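Plalada bench cell: conveyor and gripper service

Gallery page, workshop section. Last revised in September.

The Plalada cell is a bench-top arrangement: one arm, a two-finger gripper, a short green conveyor and whatever trays the current job calls for. It handles orange plastic cylinders marked 4680. The cell was put together from a Badix conveyor kit and a Wiline arm controller, and it is looked after by the same people who run it. The notes on this page cover the routine service of the belt and the gripper, and the re-teaching of the pick position afterwards. They assume that the reader has already done the Gumede induction and knows how to isolate the arm.

Service interval

The belt is inspected every 1000 picks and the gripper every 2000. The counter is kept in the controller and is not reset by a power cycle. It must be reset by hand from the maintenance screen once the work is complete. If the counter has been reset by mistake, treat the inspection as due and start again from zero.

Belt tracking

Run the belt without a part on it for several full turns and watch the edge at the end roller. A belt that is tracking properly keeps a constant gap to the side rail. If it wanders, adjust the tensioner on the side it is moving towards, a quarter turn at a time, and let the belt run again before making another adjustment. Both tensioners should finish within one turn of each other. A larger difference points to a bent roller shaft or a frame that has been bolted down under strain.

Do not over-tighten. The drive motor is small and a tight belt shows up first as a late stop, with the part coming to rest past the taught position. Cylinders will roll if the belt jerks on starting, so the ramp time matters more here than it would with flat parts. The present setting is 181 in the ramp field. It was arrived at by trial and there is no reason to alter it unless the motor is changed.

Gripper fingers

The fingers are black upright plates on wide bases, held with screws. Check each screw with the short driver, not the powered one. Wipe the inner faces with a dry cloth. Solvent leaves a film which takes several hundred picks to wear off, and the parts slip until it has gone. With the fingers fully open, sight along both plates: they should stand parallel. If one leans, slacken its base, press it back against the locating edge and tighten again.

Check of the approach

After any work on the fingers the arm is brought to the approach position and stopped there with the gripper open. A cylinder is laid on its side on the belt, lengthways, and the wrist camera is used to confirm that both fingers are clear of the belt frame and the bracket under the end roller.
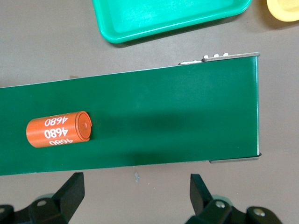
Approach check, gripper open, part on its side towards the left of the belt. The printed number reads upside down from the wrist, which makes no difference to the pick.

A comment received through the Gumede workshop board asks whether the check could be done with the belt running, as is the practice on the larger cells. The same reader says that a static check passed twice on their own bench and the finger still caught the roller bracket at speed, the cause being a loose mounting foot which only shifted under load.

The point about the mounting foot is fair and the feet have been added to the list below. The check itself stays static. At this size the belt can be stopped and started in no time, and a moving part tells you little about clearance.

Re-teaching the pick

Lower the arm at the slowest jog speed until the plates are either side of the cylinder. Close to contact, open by 2 mm, and look for movement of the part. Any roll means that the gripper is off centre and one finger is arriving first. Correct the offset across the belt, then repeat. Store the point only after the cylinder has stayed still on three closings in a row.

The lift height should be checked against the tray rim before the transfer is run at full speed. Trays differ, and the stored height belongs to the deepest one in use.

Faults seen on this cell

Part stops long: belt too tight, or ramp field altered.
Part rolls on closing: centre offset wrong, or one plate leaning.
Part slips on lift: film on the inner faces, or low closing force.
Finger touches frame: conveyor has moved on the bench. Check the mounting feet before changing any taught point.
Camera view dull or patchy: lens needs wiping. Use the lens cloth kept with the controller.

List for the service sheet

Belt edge and tracking
Tensioners, both sides
End roller and bracket
Mounting feet
Finger screws and inner faces
Approach check
Pick point, three closings
Lift height over tray
Counter reset

Spare belts and finger plates are held in the Badix drawer. Enter anything taken on the stock card.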